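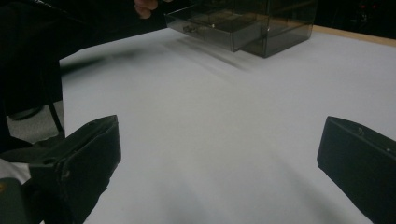
Tip 4. Drawers: record fewer, record better

Everyone starts with a drawer. It looks easy, and the people selling hand-held grippers love to tell you how many pulls you can record in an afternoon. I have my doubts. We took 1847 drawer recordings at Kunbridge in May, and I threw out 1531 of them.

Most of the bad ones were the same pull done over and over from the same spot. A learning system fed on that knows one spot. Move the drawer box between takes. Turn it. Start some takes with the drawer shut and some with it partly out.

Clear plastic is harder than it sounds. You see a smoky gray drawer on a pale table just fine, but don't assume the camera does. Check the playback before you record 15 more.

Watch for hands. If fingers are holding the drawer in one take and not in the next, write that down. Caroline Kioko keeps a paper notebook for this and I trust it more than the Huten software, which marked every take "good."

Open the gripper wide before you start toward the knob. Go slower than feels natural. Shadows that sweep over the tabletop are fine in small doses, though I wouldn't believe anyone who says the system will "learn to ignore them."

Tip 5. Lids

Skip screw tops until your drawers work.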